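Housekeeping Operations I
Course handout, Unit 4: The Guest Room, Floor and Bedside
Zestcombe Hospitality Program
Instructor: Jhosep Henao
Revised July 2020

Bring this handout to the practice room. Unit 3 covered the cart and entering the room. Unit 5 covers the bathroom. This unit is the sleeping area, and it takes up most of the time on the practical.

Terms used in this unit

Stayover: the guest is keeping the room another night. Personal belongings stay where they are.

Checkout: the guest has left and the room is being prepared for someone else. Everything that doesn't belong to the hotel comes out.

Strip: taking all the linen off the bed down to the mattress pad.

Case goods: the hard furniture. Nightstands, desks, dressers, luggage benches.

Soft goods: linen, drapes, pillows, bed skirts where they are used. Upholstered pieces are listed separately on most inventories.

Loose trash: anything discarded that is outside the wastebasket. Wrappers, receipts, bottle caps, tags, used tissues.

Order of work

The order taught here is the one used at the Istside property, where most of you will do your placement. Other hotels change it. Learn this one first.

Open the drapes and turn on all the lights. Note any bulb that doesn't come on.

Walk the room once without picking anything up. Look at the floor, the bed, the surfaces and under the furniture. On a checkout, this is when lost property is usually found.

Pick up loose trash from the floor and the surfaces. Then empty the wastebasket.

Strip the bed. Shake each sheet over the mattress before it goes in the linen bag. Remotes, chargers and earrings turn up in sheets.

Make the bed.

Dust from high to low, working in one direction around the room.

Vacuum last, starting at the far wall and finishing at the door.

Students often want to vacuum early when the carpet looks bad. Making the bed drops lint and dusting drops dust, so you would be doing it twice.

Trash on the carpet

Check the carpet by hand before the vacuum comes into the room. Candy and snack wrappers are light and get pulled against the brush roll, where they either jam it or tear into strips. Foil pieces are worse. The practice room has one upright vacuum, and it was out of service for part of May with a wrapper wound around the roller.

Stand at the foot of the bed and look across the floor, then from the nightstand side back toward the door. Small pieces that blend in from one direction show up from the other. Look along the baseboard and close to the bed frame, especially where the bedding hangs over the side.

The floor near the wastebasket gets its own look. People throw from the bed or the sofa and miss.

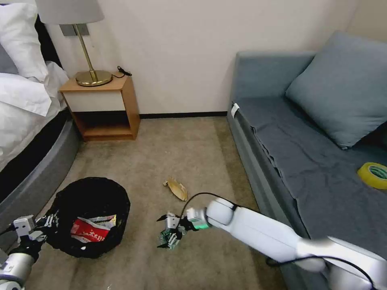 Should the wastebasket be emptied if there is only one wrapper in it?

Empty it every time, on stayovers as well as checkouts. The guest will notice a basket that still has yesterday's trash in it, even a single piece. Wipe the inside with a damp cloth, dry it, and put it back where the room plan shows it.

Never reach into a wastebasket with your hand. Tip it into the trash bag. There may be glass or a razor at the bottom. If something sticks, tap the outside, and if it still sticks, use the tongs from the cart.

On a stayover, trash is what is in the basket or is plainly a wrapper or empty package. Paper with writing on it stays, even if it is crumpled on the floor. Put it on the desk. A half-full bag of chips or an open bottle also stays.

The bedside

Nightstand. Remove everything that belongs to the hotel, dust the top, and put it back. On stayovers, lift guest items only as far as you need to and return them to the same spot. Dust the front and the sides. If there is an open shelf, wipe it all the way to the back. On checkouts, open any drawer and check it.

Lamp. Dust the shade from top to bottom with a dry cloth or a lint roller. Do not use spray on a fabric shade. Metal stems and bases show fingerprints, so polish them with a dry microfiber cloth after dusting and hold the lamp through the cloth when you set it down. Turn the seam of the shade to the wall.

Cord. Run it behind the nightstand and keep the slack off the top. Check it for cuts or a loose plug. A damaged cord is reported, and the lamp is unplugged and tagged.

Wall plates. Wipe with a cloth that is barely damp. Spray goes on the cloth and never on the plate. The plate behind the lamp is missed more than anything else at the bedside. Move the shade if you have to.

The bed frame

Upholstered frames collect crumbs and hair in the gap between the mattress and the padded edge. Run the crevice tool along the gap while the bed is stripped. Once the duvet is on, you can't get to it without disturbing the bed. Blot fresh stains with a white cloth and cool water, working from the outside in. Older stains go on the maintenance slip.

The duvet should hang the same length on both sides and should not touch the carpet. Pillow openings face away from the door.

Filling out the room slip

We use the Sotelo slip, the long green one. Write the room number, the time in, the time out and your initials. Under Remarks, write only what needs someone else to act: a burned-out bulb, a stain you couldn't lift, a damaged cord, lost property. "Room was messy" is not a remark. A filled-out slip for Room 671 is posted on the board by the linen closet. Copy its layout.

If your placement uses Bitance on a tablet, the same fields appear in a different order. You will be shown on your first shift.

Practical

You will be given the practice room in checkout condition with loose trash placed in it. You have up to 175 minutes for the full practical, including the bathroom. The floor and bedside section is worth 10 points. Points come off for trash left on the carpet, dust on the lamp base, a wastebasket returned unwiped, and vacuuming out of order. Starting over on the bed costs you time only.

Wear closed shoes. Gloves are on the cart.

Reading for next time: the bathroom section of the course packet, through the part on grout.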